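Grukia Court Apartments: progress report to the lender
24 April 2018

Work since the February report has gone mostly to plan. Leasing is ahead of where we said it would be, and the parking lot is behind.
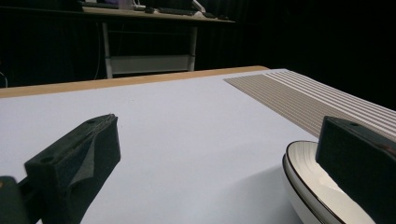

Property Management Office, Guerra Residential

Leasing. We mailed 600 flyers to addresses near the property and got 14 tours out of it. Nine of those signed. Building C is now full except for the two end units on the ground floor, which Ankit Rajput is holding until the drain work is finished. Average rent on the new leases is $1484, all on 12-month terms.

Repairs. Erno Plumbing replaced the main shutoff in Building A and billed us $485 for the extra visit. Ramesh Sengar has approved it — it comes out of contingency. 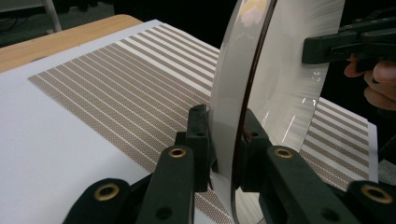 The Building B roof was patched in two places over the stairwell. Full replacement stays in next year's budget. Hallway painting is done on floors one and two, and the third floor starts once the new carpet is delivered. The carpet supplier has changed the date twice.

Parking lot. Skameta Paving could not start because the city asked for a revised drainage drawing. Genji Sakai sent it in last week. We have no answer yet, so please treat the date in the old schedule as open. Tenants have been told by letter.

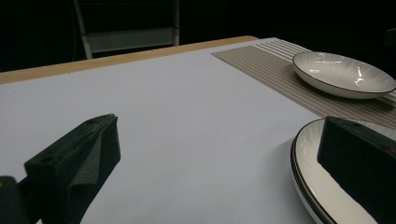 Money

We are asking for the second draw as scheduled. The application fee goes up by $10 to $200 for corporate leases only. Invoices and lien waivers are with Brijesh Saxena. Questions on the draw go to Hemant Kaushik.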